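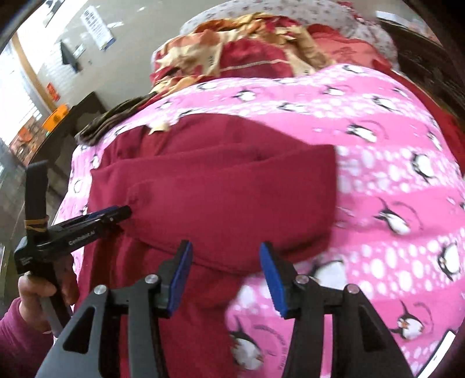
How to wash a dark red garment without staining the rest of the load

Deep reds and maroons give off more dye than most colors, and they do it mainly in the first few washes. The steps are for cotton and cotton blends. Wool and silk need a different method.

Test the color first

Wet a hidden spot, such as an inside seam. Press a white cloth on it for 15 seconds and lift. If the cloth stays white, wash the item with other darks. If it picks up any pink, wash it alone and test again next time.

Wash

1. Close zippers and buttons and turn the garment inside out.
2. Set the machine to cold and pick the shortest cycle that will get it clean.
3. Use a liquid detergent made for colors. Skip anything with bleach or brighteners.
4. Leave space in the drum. A packed load rubs, and rubbing fades the folds first.
5. Take the garment out as soon as the cycle ends. Most transfer stains come from damp clothes left sitting together.

Salt and vinegar do not set the dye in store-bought clothes. You can leave them out.

Dry

Hang it inside out, in the shade. If you use a dryer, choose low heat and stop while the seams are still slightly damp.

If something else turned pink

Keep it out of the dryer. Soak it in cool water with oxygen bleach, using the amount on the package, for up to eight hours, then rewash. Check the care label before you start. Some stains need a second soak.

Bedding takes longer to rinse clear than clothing does, so run an extra rinse after soaking sheets.

Updated March 13, 2023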